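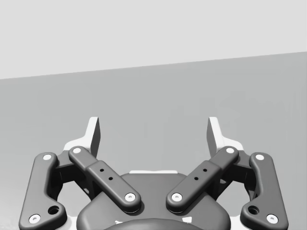
Figure 1. Simulated gripper against a plain gray background.

Do Listing Descriptions Tell Buyers Anything?
Term project, Housing Markets seminar
Hauke Ostermann
7 Oct 2024

1. Question

Agents in Korkside like to say that a well-written listing sells a house faster. I wanted to know if the words do any work once price and size are taken into account. My guess going in was that they don't, and I should admit that up front.

2. Data

I collected 791 closed listings from the Lalovico site, all single-family homes in Korkside and Pendmont that sold by the end of April. Condos were left out. So were 37 listings with no description at all, which are not part of the 791. For each house I recorded asking price, square feet, bedrooms, days on the market and the full text of the description.

3. Method

I made a list of 16 stock phrases ("move-in ready", "must see", "priced to sell" and so on) and marked which listings used them. Then I compared days on the market within price bands. Anything under 900 square feet went into its own group, because small houses here are mostly bought by landlords.

4. Results

"Must see" showed no link to a faster sale in any band. "Move-in ready" did look useful at first, but most of the gap went away when I separated out houses with a new roof or furnace. "Priced to sell" went with slower sales. I doubt the phrase scares anyone off. More likely it gets added after a house has already been sitting.

5. Problems

Days on the market is a weak measure. Lalovico resets the count when a house is relisted, and I had no way to catch every case. The Čierny Street listings in Pendmont were nearly all written by one office, so their wording may say more about that office than about the houses. I also chose the phrases myself.

6. Next step

Repeat the comparison with relistings matched by address, using county sale records in place of the site's own dates.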